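Prullonbridge Home & Workshop Board > Furniture > Finishing and Repair

Topic: Oil or poly on an old table that gets used every day

bitna_ahn
I have a brown wooden table I bought used and I can't decide what to put on it. It is 44 inches wide and solid as far as I can tell. The top is dull and has a lot of small marks in it. We eat on it, the kids do homework on it, and I cut fabric on it at night. The old finish is mostly gone in the middle and still shiny near the ends.

I called Koo on Mill Street and they quoted me $376 to strip it and spray it, pickup and delivery included. That is more than I paid for the table, so I would like to do it myself if it's not a terrible job. I have a random orbit sander and have used it on shelves. I have never done anything this size.

Questions I have:
Do I need to take it all the way down to bare wood?
Is oil tough enough for a table with kids?
How long until we can eat on it again?

Thanks in advance.
Bit-na Ahn

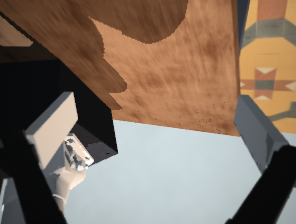 Page last updated in March, 9:40 PM

Replies to this topic

sawhorse_dan
Yes, take it to bare wood if you are going with oil. Oil has to get into the wood, and it can't get through old varnish. If you oil over what you have, the middle will soak it up and the ends will stay sticky for a week.

For poly you can get away with a good scuff sanding as long as the old finish isn't flaking. It will not hide the color difference between the middle and the ends though.

My vote is water-based poly. I did our kitchen table 3 years ago with three kids in the house and it still wipes clean. Satin, not gloss. Gloss shows every scratch.

mrs_pell
Going to disagree with Dan. Poly looks great until the first deep scratch and then you are sanding the whole top again to fix one spot. Oil you can fix on a weeknight. Rub some on, wait, wipe it off, go to bed.

We have had Hunier hard oil on our table since we moved in. It has had spaghetti sauce, candle wax and nail polish remover on it. The nail polish remover left a dull patch. I went over that patch with a gray pad and more oil and I can't find it anymore.

sawhorse_dan
You can't find it because you know where it was and stopped looking. Oil water-spots. Put a cold glass on it in July and see.

mrs_pell
We use coasters like normal people.

tobyk
Before anybody sands anything, is it solid or veneer? The original post says "as far as I can tell." Look at the end of the top from underneath. If the grain on the face carries over the edge and shows as end grain, you're fine. If there is a thin line near the top where the pattern changes, stop and do not use the orbital sander. You will be through veneer before you notice.

bitna_ahn
Checked with a flashlight. The grain goes over the edge and I can see end grain on both ends. There are two long boards and one narrow one. So solid I think.

tobyk
Good. Then you have plenty to work with. Start with 80 grit only where the old finish is thick, then 120 and 150 over the whole thing. Don't go finer than that for oil or it won't take much in. Keep the sander flat and moving. People tip it to get at a stain and then have a dip they can feel with their hand forever.

mrs_pell
Agree with all of that. Also vacuum between grits. A stray bit of 80 grit stuck under the 150 disc makes little curly scratches that only show up once the oil goes on.

grainline
Has anyone brought up sunlight yet? Our dining table sits by a big window and half of it changed color. We had a runner on it and when I took it off there was a stripe. If your table is near a window, move things around on it every so often, whatever finish you use. Oil, poly, wax, it doesn't matter, the wood under it still changes. Cherry gets darker, walnut gets lighter, pine goes orange.

The clear finishes that say UV on the can slow it down some. They don't stop it.

Look at bare samples in direct light before you decide on a stain, too. I picked ours in the store and it was a different brown at home. And check it at more than one time of day, noon is the worst time to pick a color.
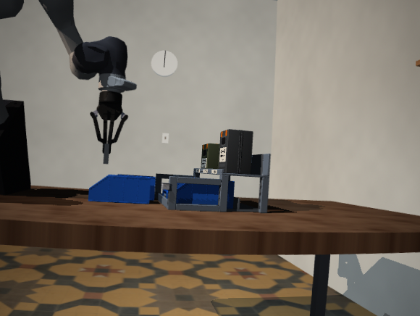 Plain round wall clock, hand at twelve

bitna_ahn
The table is right by a window on the south side. I didn't think about that. There is one lighter area at that end and I assumed it was worn.

Does that mean I should stain it to even it out?

grainline
Sand first, then look. The color change is only at the surface and most of it will come off with the old finish. I was ready to stain mine dark and after sanding there was nothing left to cover up.

If you wipe the bare wood with mineral spirits it will show you close to what it will look like with a clear coat. Do that once under a lamp and once in daylight. Where the sun hits it directly you will get a much paler color than in the shade and it's easy to think you have a stain problem when you don't.
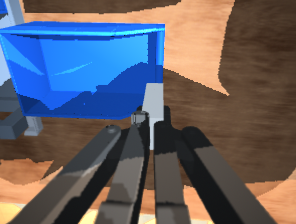
Wood grain in direct light and in shadow

sawhorse_dan
Good tip with the mineral spirits. It shows up glue spots and leftover sanding marks too. Let it flash off completely before you put anything on.

Still say poly. She said kids and homework. Markers. Oil will not hold up to markers.

kdubs_44
Markers come off of either one with rubbing alcohol if you catch them the same day. If you don't, they come off of neither.

I have used both and the difference I care about is drying. Water-based poly was dry enough for another coat in the same afternoon. The oil I used took overnight between coats because it was humid. If you only have one table to eat on, that matters more than what happens to it in three years.

mrs_pell
Depends on how much you put on. People leave oil too thick. Flood it, wait as long as the can tells you, and then wipe until you think you've taken it all off. It should look like you did nothing. If it is sticky the next morning you left too much.

And please, lay the rags out flat outside to dry. Do not ball them up in the trash. Oily rags heat up by themselves and this is how garages burn down. I know everybody here has read it, but the original poster says she's new to this.

sawhorse_dan
On that we agree. I put mine in a bucket of water with a lid.

bitna_ahn
Thank you, I didn't know that about rags.

Leaning toward oil because I can repair it in one place. What about paint for the legs? They have chips and I don't want to sand all those curves. I have half a can of Vukunow cabinet paint left over, off-white.

tobyk
Cabinet paint is fine on legs. Clean them with a degreaser, sand lightly by hand, prime, two thin coats. Do the legs before the top and tape off the apron. Getting paint off of a freshly oiled top is not fun.

grainline
I would leave the legs brown myself. Painted legs chip where chairs and vacuum cleaners hit them and off-white shows it more. But it's your table.

harlan_b
Nobody has suggested leaving it alone so I will. A scuffed top doesn't bother me at all on a table people use. Clean it with a little dish soap in warm water, dry it well, put paste wax on it, buff it, done before lunch. Next year do it again. If you keep trays and placemats on it you'll see less than half of the top anyway.

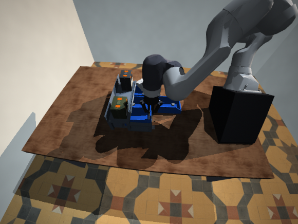 Scuffed brown top with a blue tray in the middle

mrs_pell
Nothing wrong with that, but wax on bare spots won't keep water out. She says the finish is gone in the middle, which is where the food goes.

harlan_b
Ours has been bare in the middle since my mother had it. Still a table.

tobyk
One thing about wax. If she waxes now and changes her mind later, it all has to come off before oil or poly will stick. So if there is any chance of refinishing it this summer, skip the wax.

kdubs_44
Also, keep plastic things off of it while it cures, whichever finish you use. Trays, vinyl tablecloths, laptop feet. Some of them react with fresh finish and leave an outline. I had a perfect ring from a dish rack.

bitna_ahn
OK. Here is my plan, tell me if anything is wrong. Sand to 150, vacuum, wipe with mineral spirits and look at the color. No stain unless it's really uneven. Legs stay brown for now. Two coats of oil, wiped off well. Stay off of it for 5 days and eat on the porch.

mrs_pell
Good plan. Do the underside too, even one thin coat. It helps keep the top from cupping.

sawhorse_dan
Five days is OK for plates. Give it a few weeks before you leave anything wet on it. And buy a small can of poly for when you change your mind.

grainline
Post how the light end came out after sanding, I'm curious whether it was sun or wear.

bitna_ahn
Will do. Picking up sandpaper tomorrow morning.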